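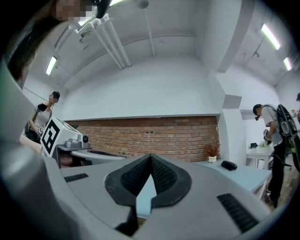 Figure 1. Hand-held grippers in use by staff on the work floor.

Section 4. Working with the hand-held gripper

4.1 Purpose of this section
The hand-held gripper records how a task is done by hand so that the Ranlow cell can later repeat it. This section applies to all staff at the Ikmont site who have been assigned to recording work. It replaces the notes issued with the Bernia trial and takes effect on September 28, 2018.

4.2 Changes to existing duties
Staff assigned to recording remain in their present grade and report to their present supervisor. Packing and sorting targets do not apply during a recording shift. Once the cell has taken over a task, the staff who recorded it will check its output and deal with items it rejects. Training for checking duties is given by Coppens and is counted as paid time.

4.3 Before starting
1. Sign the gripper out at the equipment desk and note its number on the shift sheet.
2. Inspect both fingertip pads. Return the gripper if a pad is split, loose or worn smooth.
3. Wipe the pads with a dry cloth. Do not use solvent.
4. Check that the vents on the housing are clear.
5. Tie back long hair and secure loose straps before approaching any machine.
6. Start a new recording and wait for the tone.

4.4 Recording a task
1. Hold the gripper in front of the body with the pads pointing away from you.
2. Carry out the task at your normal pace. Speed is not assessed.
3. If an item is dropped, pick it up with the gripper and carry on.
4. Stop the recording before speaking to a colleague at length.
5. Record no more than 21 runs in one session, then rest for the period shown on the rota.

Note: Each gripper stores up to 128 runs. Transfer the runs to the site server at the end of the shift, even if the store is not full.

Caution: Keep fingers clear of the gap between the pads while the gripper is switched on.

Caution: Do not cover or move the square markers fixed to machines. If a marker is damaged, stop work at that machine and inform the supervisor.

4.5 Use of recordings
Recordings are used to set up the cell. They may not be used for appraisal or discipline. Faces are blurred before any recording leaves the site. Staff may ask for a run to be deleted by entering its number on Form 2 and handing the form to the equipment desk.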